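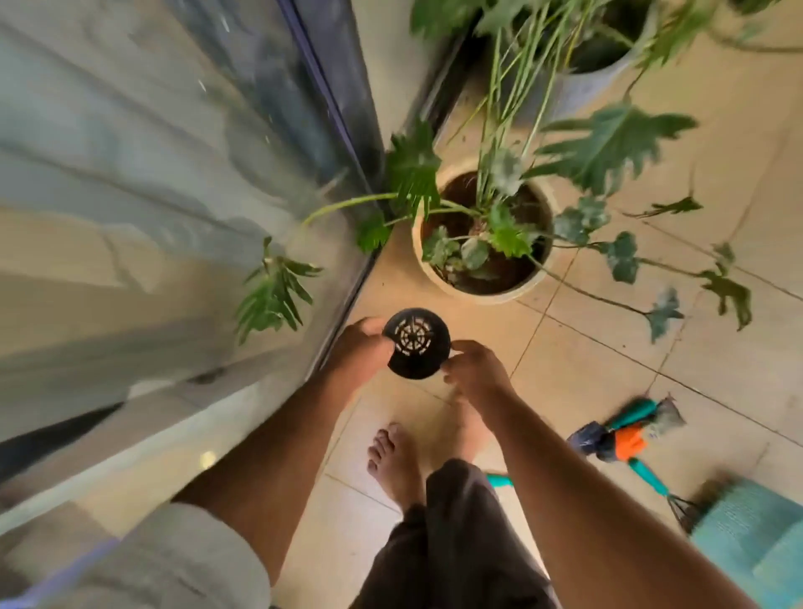
Black disc, cream pot, balcony door side.

Week three with the Undatero plant watering kit and I've finally got to the fiddly bit. Quick notes before work.

It's a little pump, a timer hub and soil probes, plus an app. $213 with shipping, which hurt. Set up took an evening. Manual is four pages, two of them warrenty.

Good: the schedule sticks, even after a power cut. Pump is quiet. Colour on the hub light is easy to read from the couch. Doses go down to 200 mL.

Not so good: probe reads dry in anything chunky. Moved it deeper, bit better. App wants a login every time, no idea why. And the tubing clips are rubbish, bought Tivetti ones instead.

Inese Mets asked if it's worth it over the Ozoliņš one. Haven't tried that, it's $472 and I'm not made of money. If you've got three plants, get a watering can. If you travel alot, yeah, maybe.

Going away in March so thats the real test. Will post the app log when I'm back.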